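I've been putting money aside for a two-arm bench robot since March, and I've made enough budgeting mistakes by now to fill a page (so I did!). If you're planning one for the workshop or the spare room, steal whatever helps.

## Shop with your fiddliest chores

Before you look at a single price, write down the jobs you want done. My list has "get keys ready for the key box" and "zip up the duffel" on it, and those two have taught me more than any brochure. Keys are small, hard and always tangled. A bag is big and saggy, and the zipper pull is tiny. Ask every seller about both kinds of job, and ask to see them tried with your own stuff.

Fingertips on the keys, and two grippers over the bag's top zipper:

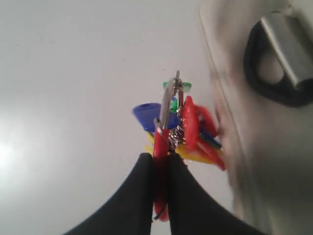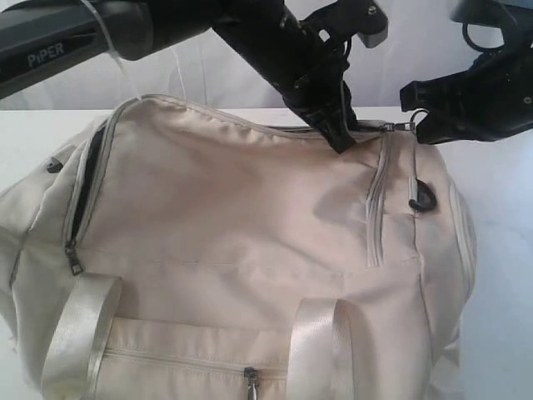

## Count the extras before the arm

The quote I got from Zillovon came to $1767 for grippers, mounts and spare fingertips, with no arms in it at all. I nearly fell off my stool! Kariuki listed theirs piece by piece, so I could strike things out. Always ask for it that way, and get the shipping on its own line.

- Put $200 in the pot for cables, clamps and a decent power strip. I skipped this and regretted it.
- Keep 10 percent back for fingertips. They're the bit that rubs on everything.
- Ask Drunik or whoever you buy from how long parts take. My longest wait was 20 days.

## Measure the table with the bag on it

I measured mine bare (silly me), and then a full-size duffel ate the whole top. Lay out your biggest item first, then mark where the arms would stand. Stustevum has a paper floor template you can print and tape down, and it saved me from ordering a base that would've blocked the closet door.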